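My homeowners renewal from Trimard came in December. It is 111 pages long. Last year's fit in a regular envelope. A thread, because I read all of it and would like something to show for the evening.

Page 1 thanks me for my loyalty. Page 2 is the new premium, up $630. I'd have put a little more space between those.

The letter says the increase reflects "conditions in your area." My area is Begay. The conditions in Begay are that it rains in the spring and the Dollar store moved across the street.

Called the 800 number to ask which conditions. Very nice man. He said the conditions were regional. I asked which region. He said mine.

To be fair to Trimard, they did file for this with the state, and the filing is public. To be fair to me, the state's website puts it under "Property, Misc., Other" and the search box only works if you already know the filing number.

Got the filing number from Ileana Preda, who used to sell policies out of the office next to the bank and still has opinions. Her advice was to skip the charts and go straight to the part called "form changes." The price is what they want you mad at, she said. The forms are where they move the furniture.

She was right. Form changes, page 64 of my renewal: the wind and hail deductible used to be a flat $2,000. Now it's 2 percent of dwelling coverage. The "2" is still there, so I guess that's continuity.

Go look up your own dwelling coverage and take 2 percent of it. I'll wait. Yes. That's what you pay before they pay anything on a roof.

And dwelling coverage goes up every year on its own, by something called an inflation guard. So the deductible goes up every year on its own too. The guard is guarding somebody.

Several of you are asking if they can just do that. As far as I can tell they have to send you a notice. They did send me a notice. It was on page 64.

There was a public comment session on the filing, at 10 in the morning, in a room at the county annex. I went. Parking was $6, which I'm treating as part of the deductible.

Five of us spoke. Mortimer Mahmoud has a duplex on the north side and had brought every renewal since he bought it, in a binder with tabs. He got three minutes. He was on the second tab when the light went red.

The Trimard person had slides. One slide said customers "value flexibility in how they participate in loss." I have participated in loss. I don't remember being flexible about it. I remember a bucket.

Lai-ching Shih asked the best question of the morning: how many people picked the percentage deductible when it was offered as a choice? The answer was that they'd follow up. She spelled her email address for them twice.

Next topic: the app. Claims now go through Fleveteo. You can still call, and the person you call will help you download Fleveteo.

I tried it with last fall's hail, a claim that was already closed, just to see my own file. Fleveteo asked me to rate my hail.

Marius Lungu down the block has an open one. His roof guy says replace, the adjuster says repair, and Fleveteo says "You're all set!" It has been saying that since before Halloween. Marius would like to know what he's set for.

Practical stuff, for those who came for it. Ask your agent in writing for a quote with the flat deductible. Mine exists. It wasn't in the 111 pages, and it cost less extra than I expected.

Also ask whether your roof is covered at replacement cost or "actual cash value." The second one means what a used roof would fetch, and I've never seen anyone shopping for a used roof.

Got a quote from Zasumix too. Cheaper by a good bit until you notice it leaves out water backup. With my basement, that's like leaving out the house. 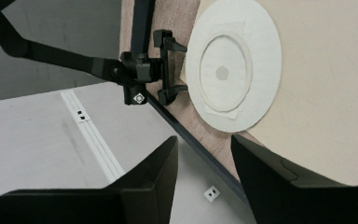 So I'm staying with Trimard, flat deductible, and complaining, same as last year. If they want to know how the coverage feels from my side of a hailstorm, it's those two big black gripper fingers: wide open, a nice gap down the middle, not touching a thing. Lai-ching still hasn't gotten her email.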